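The Breakfast Table
Album 26 – Kitchen and table things
Added 15/03/2021

Hello again, and welcome to the new album! If you've come over from the garden sheds page, you're in the right place, just turn left at the kettle (old joke, sorry, my sister will groan). This one is all tables and what ends up on them. I've been wanting to do it since October, when I put up the one about other people's cutlery drawers and had more letters than I've ever had about anything, including the flood.

I'll say first that I'm no photographer. What I like is stuff. Ordinary kitchen stuff, the sort you stop noticing after a week of living with it. Give me a toaster over a sunset any day.

So, a few bits about the things themselves, and then the picture's at the bottom as usual – the page loads quicker that way on my old laptop, and I gather on Erick Chege's phone too.

Toasters

I do love a white toaster with rounded corners. They look friendly, like something out of a children's book, and they go with everything, which you can't say for the brushed steel ones that show every fingerprint. We had a Riketti when I was growing up that only browned one side. You had to turn the bread round halfway, and my dad would do it with his fingers every single morning and say "ow" every single morning. Two slots is plenty for two people. I know there are four-slot ones and I know some of you swear by them (I've read the emails!), but where do you put it?

My favourite moment is the slice standing up out of the top with its crust gone brown. It's the most cheerful thing you can have on a table before nine o'clock. It also looks right with very little else near it, so I always say leave the toaster to the left with a bit of elbow room and let it get on with things.

And please empty the crumb tray. I did ours last week and I could have fed every sparrow in Firnthorpe.

Bottles and what to stand them on

I've gone back and forth about plastic bottles on a table. My mum would never have it, everything had to be in a jug. But a clear bottle with some water left in it is nice to look at, and if it's got a bit of countryside on the label, all greens and blues, then so much the better. I've got a soft spot for labels with scenery on. I used to soak them off and stick them in a book, and I've still got the book somewhere, probably under the stairs with the jigsaw puzzles.

The coaster matters more than you'd think. Cork, round, brown, nothing printed on it. I've tried slate (scratches the table), felt (goes peculiar) and a set of Hayashi tiles that I was given and that weigh as much as a small dog. Cork's been going on our table for years and there isn't a ring anywhere, touch wood. The tabletop's pale too, and pale wood is very unforgiving about rings.

Wafula Lema wrote in to ask where the caps go. Wafula, I have no idea. I have a drawer of bottle caps and I have bottles without caps and none of them fit each other. If you find out, tell me!

Plates

Light blue. I'm sorry, I know white is what all the restaurants use, but food looks lovely on light blue, and meat most of all – anything reddish-brown comes up really warm against it. Two pieces on a plate is a proper helping in this house. Three and we start eyeing each other up over who gets the odd one.

I'm a bit of a pest about where the plate goes. If you tuck it in behind a clear bottle you still see it through the plastic, and it goes a bit wobbly and interesting. I'd rather that than have everything lined up like a school photograph. Erick disagrees and likes a gap between each thing and the next. We've had words about this.

The tray with the little compartments

Now this is what I really wanted to get on to. I've become a complete bore about white trays with sections in them. You can get them for nuts and crisps, you can get them for screws, I even saw one at Kedside market with dividers for buttons. But what I like in them is dry stuff: little grains, beans, anything small in browns and greens and beiges. It's like a paintbox. You'd never look twice at them in their bags in the cupboard, and then you pour them out side by side and suddenly you're stood there for ten minutes pushing them about with a teaspoon.

If you're doing one at home, fill the sections with a spoon and don't tip straight from the bag. I tipped. I was finding lentils in October that I'd spilt at Easter. I'd also keep it over to the right, well away from the toaster, so that crumbs and beans don't get together.

I had an email asking whether I cook what's in mine afterwards. Some of it! The mung beans went into a soup with ginger and plenty of lemon, and very good it was. I put the recipe on the soups page, though you'll have to scroll past the leek business to get to it.

Cloth

Last thing. A good big piece of black cloth behind a table does wonders, and another piece down each side and you've practically got your own little room. Everything light jumps out at you. It creases if you so much as glance at it, mind. I used to iron mine and I've given up, it took a whole evening and it was creased again by the time I'd got it up. I quite like a few wrinkles now.

If you want some colour on it, foam letters are the thing. Blue, pink, yellow, orange, peach, whatever's in the packet, and the ones with a white edge show up best against the black. You can pin them on and they weigh nothing. Let them tilt a bit! A straight row looks like a shop sign, and a wonky one looks like a birthday.

Right, that's enough from me, here we are at the bottom. Toast on the left, bottle in the middle with the plate tucked in behind, and the beans over on the right, and "Fast UMI" up on the cloth in all its colours.
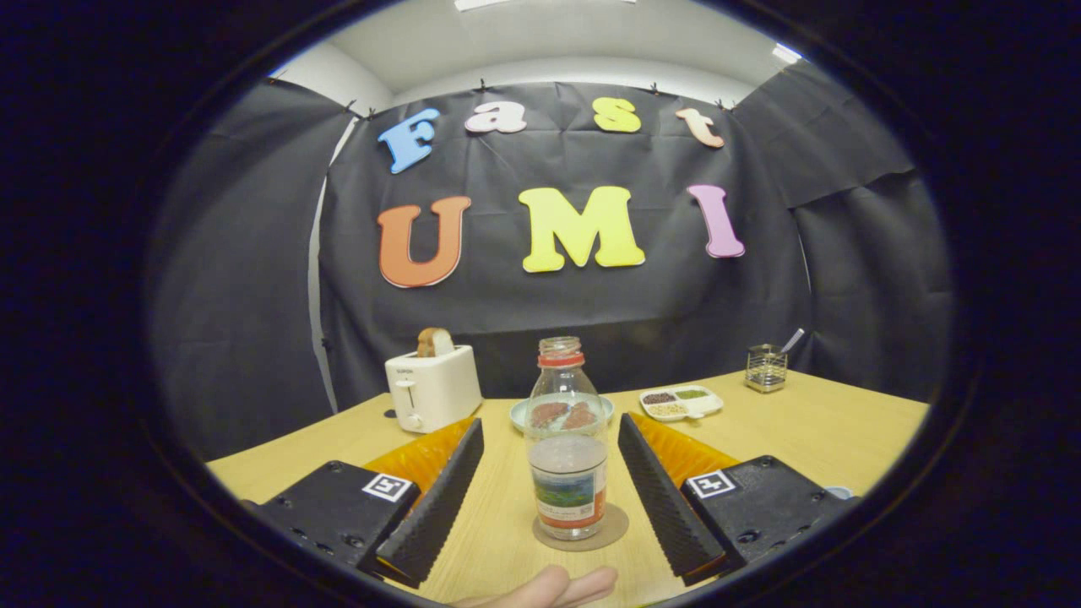

The next album will be lids, and I've got 67 put by for it already, so if you've a good saucepan lid or a biscuit tin you're fond of, do send it in. The address is on the front page. And if anyone still has a Riketti that browns both sides, I'd love to hear from you, my dad won't believe it otherwise.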